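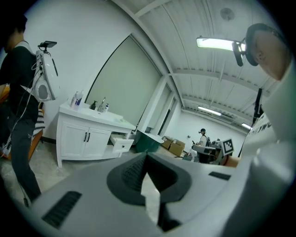 Troltstead Bathrooms -- Photo Gallery

Posted Sep 3, 2020

The gallery covers the bathroom display at Troltstead, from the vanities and tubs through to the small things that go on the counter. The display is in one long room with a white ceiling and fluorescent lamps, and most pieces stand out on the floor so you can walk up to them from more than one side. We rearranged the room in July. If you visited before then, the tub has moved and the Bălan tile samples are now by the entrance.

Each entry has a line or two on the piece and, where it helps, how it is ordered. Prices are on the printed sheet at the front desk and are not repeated on this page.

The room

Furniture goes toward the middle and the larger fixtures go behind it. Leave coats and bags at the desk if you plan to open drawers and crouch down to look at the bases. There is a wooden chair with a striped cushion if you need to sit.

White vanity

A white cabinet with two doors, and a drawer on the right. The handles are dark, including the one on the drawer. We usually leave this drawer open, as people want to see how deep it is before they look at anything else.

The same cabinet can be ordered with the drawer on the left. Delivery on the left-hand version takes 14 days longer. Both come assembled, and the doors can be taken off for carrying upstairs.

Handles

Dark handles are standard on the white cabinet. Dorer makes a longer bar and a round knob that fit the same piece, but the knob needs one hole and the bar needs two, so decide before the cabinet is drilled. The Dorer sample board can be borrowed for 3 days with a deposit.

Faucet

Silver, set on the counter. If you are replacing an old faucet and keeping your own top, measure the hole first and bring the number with you. A photo with a ruler in it is also fine.

Countertop

We keep ordinary toiletries on it: a group of bottles at the left end, a black pump dispenser, and a small white pump bottle to the right of the faucet. A bare counter always looks bigger than it will at home. Put your own things in a row on a table, measure the row, and compare it with the space on either side of the faucet.

The bottles are display items and are not for sale. Refillable dispensers are on the shelf by the front desk, in black and in white.

Pale green-gray panel

A large panel, leaned against the white wall behind the vanity. It is there for color, to give the white cabinet something to stand against. Several customers have asked for the shade by name. It is Ziler 90, and we can have it matched in a washable bathroom paint. Small sample pots are available -- please try one on your own wall first, as it looks grayer in daylight than it does under our lamps.

Dark teal bathtub

Freestanding, placed beyond the vanity. Teal is the darkest color we carry in a tub. It goes well with the green-gray panel and with plain white walls. Water spots show more on a dark finish than on a light one, so plan on wiping it down after use.

A freestanding tub needs floor space on all sides for cleaning. Mark the outline on your bathroom floor with masking tape and leave it down for a few days. Walk around it, open the door, and see if you can still reach the window.

Cardboard boxes

Smaller orders are handed over at the desk in plain cardboard boxes. Please open yours and check the contents before you sign. We take the cardboard back if you return it flat and dry.

White on white

The walls are white, and so is the pillar near the vanity. White cabinets vary, and some look yellow next to a cooler wall. If you have a piece of your own trim or a spare door, bring it and hold it up against the cabinet.

Visiting

Parking is behind the building. Measurements for every piece are on the printed sheet, in inches and in centimeters. Floor plans can be left at the desk, and we will mark up which pieces fit -- allow 2 days for that. Returns on undrilled cabinets are accepted with the receipt.

Next gallery: Troltstead Kitchens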